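Checking and Replacing Fingertip Pads on a Paired Hand-Held Gripper Station

Applies to: Flasto two-gripper cable station, hand-held units with yellow fingertip pads
Maintained by: Akash Singhal, Mondesis, Wakville site
Last revised: March

Worn pads are the most common cause of dropped cables and plugs at this station. Check both grippers at the start of every shift and again after any change of work items.

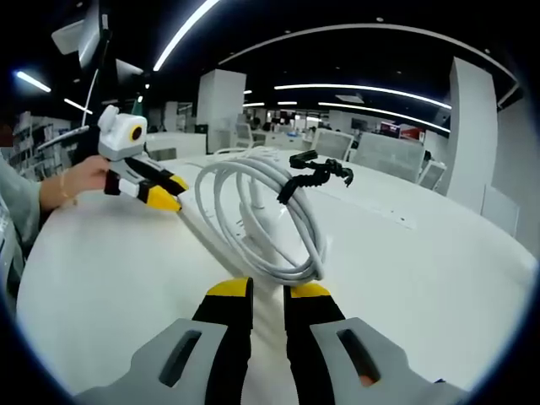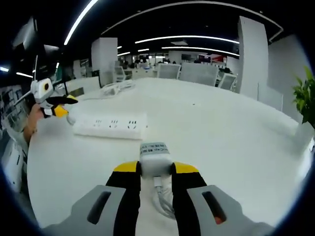
Coiled white cable on the table (first picture) and white power adapter held between the finger pads (second picture).

What you need

- Pad set 404 (4 pads, enough for both grippers)
- Hex key supplied with the station
- Lint-free cloth and isopropyl alcohol
- One coiled cable and one power adapter for the grip test

1. Stop the session

End the current recording and wait until the station software shows "Idle". Set both grippers down on the table with the jaws open. Do not unplug a gripper while a session is open. The file will be closed without its calibration block and cannot be used.

2. Inspect the pads

Close the jaws by hand and look at the tips from the side. The yellow faces should meet along their full width. Replace the pads if you find any of the following:

- a gap at the tip with the jaws fully closed
- a shiny or hardened face
- a pad that turns under thumb pressure

Always change both pads on a gripper. A new pad opposite a worn one shifts the closing point to one side.

3. Replace the pads

Loosen the screw behind each pad by two turns and pull the pad straight off. Clean the black finger where the pad seats and let it dry. Push the new pad on until it stops, then tighten until snug.

4. Reset the cycle counter

Open Maintenance > Fingers, select the gripper, and press Reset. The old value is written to the log. The last set removed from the left unit read 2518. Pads from the Chauhan batch should be inspected every 200 cycles until that stock is used up.

5. Zero the opening

Close the jaws fully and press Set Closed. Open them fully and press Set Open. Repeat for the second gripper. If the software rejects either value, check the finger slots for lint and start this step again.

6. Grip test

Lift the adapter by its sides and hold it for a slow count of ten. It should not tilt or creep. Then pick up a single loop of the cable and pass it from one gripper to the other. Repeat the pass in the other direction.

If the adapter slips, wipe the pads with alcohol and repeat the test once. If it slips again, tag the gripper and send it to Sepehr Kiani with the log file attached.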